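About Nelico

Nelico tests two-armed tabletop robots on cloth. Bedding, mostly: blankets, pillows, covers, the soft stuff that laundries and hotels would love to hand over to a machine and so far mostly can't. Companies send us their software, we run it on our own benches, and we write down what it did. If the robot dropped the pillow, the report says it dropped the pillow.

We are a small outfit and we don't sell robots. We don't take a cut when one gets bought, either. People sometimes find that hard to believe, and we think they are right to ask. The client pays for bench time before the first run, and the price is the same whether the results make them happy or sick.

How we got started

We started as the test bench of Ostach, a firm that wanted to sell a bed-making robot to mid-size hotels. The product was called Plekia. It had a good video. In the video a pair of arms picked up a blanket, shook it out and laid it flat, and everyone who saw it asked when they could have one.

What the video left out was how many tries it took. When we ran the same job over and over with the same blanket, in whatever shape the blanket happened to land in, Plekia finished 738 runs out of 2000. The other runs ended in a knot, a dropped corner, a stalled motor or an arm holding the wrong thing and going through the motions anyway.

That last kind is the one we still talk about. We call it a false hold. The gripper closes, the software decides it has the blanket, and from then on every move it makes is based on something that isn't so. It may have the pillow. It may have the blanket and the pillow together. The arms pull apart as planned, the load on the joints climbs, and if the limit has been set too high, which on Plekia it was, something has to give.

In October, at a few minutes past four in the afternoon, something gave. One arm had a blanket, the other had a pillow wrapped up in the same blanket, and both pulled. A joint housing on the right arm cracked and the arm swung down across the front of the bench, right where a person would stand to reset the cloth. The operator had stepped back to write a note. The only injury was to a coffee mug.

Ostach's first draft of the incident report called this an "unexpected material interaction." We had logged 592 false holds before that afternoon, so we had a hard time with the word unexpected. The draft was changed after some loud meetings. Plekia was shelved, and the bench crew left with the logs (with permission, in writing) and set up as Nelico.

What we do now

Most of our work is still false holds. A blanket and a pillow on the same table remain the best way we know to get one, and we set that up on purpose, every time, for every client. Some of them complain that it's unfair. A hotel bed has a blanket and a pillow on it.

Our standard job goes like this. The cloth is left bunched, with the blanket lying partly over the pillow. Both arms have to take hold, one at each end, and then the software has to say what each gripper is holding before anything is pulled. We check what it says against what we can see. A patterned orange blanket against a white pillow should be about as easy as this question gets, and we still see software get it wrong.

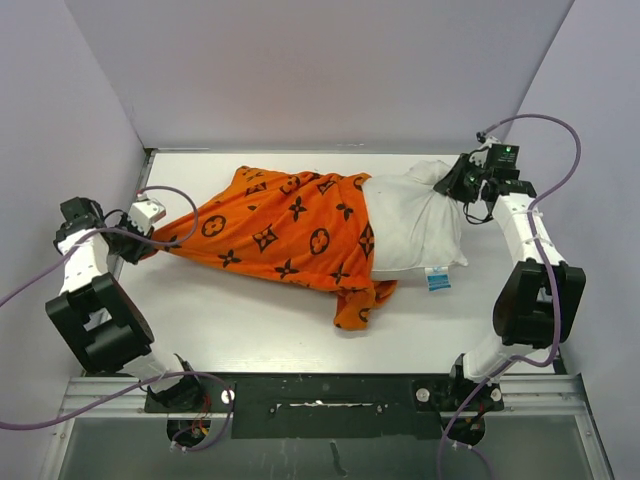 What we changed after the accident

Pull limits are set by us. Clients can ask for a higher one, and we will say no. If the load climbs past the limit, both arms stop where they are and stay there until a person has looked.

Hands stay out of the reach of the arms while the motors have power. This sounds obvious. It was also the written rule at Ostach, where it was broken daily, mostly by the people who wrote it. On our benches the power switch is a long step away from the cloth, so you can't easily reach one while touching the other.

Printed parts get checked for cracks before each session and swapped on a schedule. We don't wait for them to look bad. The housing that failed had been looked at that same morning and passed.

Cables are checked too. A cable that catches on a joint can look a lot like a heavy blanket to the software, and we spent two miserable weeks learning that.

Every failed run is kept, and the client gets all of them. We have been asked to leave out "outliers." We don't know what those are. If it happened on the bench, it goes in the report.

What we don't claim

We are not a certification body and there is no Nelico sticker. Passing our job means the software passed our job, on our bench, with our blanket. It says little about a fitted sheet and nothing at all about a machine working next to a tired person on a night shift. One client printed "Nelico approved" on a brochure. We asked them to take it down, and they did — slowly.

We also don't claim our own setup is above suspicion. The Noguchi bench, named after the street our first shop was on, gave us wrong load readings for a stretch after a bad repair. We found it when two reports disagreed. Every client affected got a corrected report and their money back, including one whose corrected numbers were better than the first set and who had never complained.

Do we think robots will make beds? Some day, some beds. We have been hearing "next year" for long enough to stop writing it down. The work has improved since Plekia, and we are glad to say so when the logs say so.

Working with us

Send us a plain note saying what your software is supposed to do with cloth and what it does when it fails. If the second part is blank, we'll write back and ask for it. Bench time is booked by the week. You are welcome to come and watch, standing behind the line on the floor, and you are welcome to bring your own blanket as well as ours. We run both.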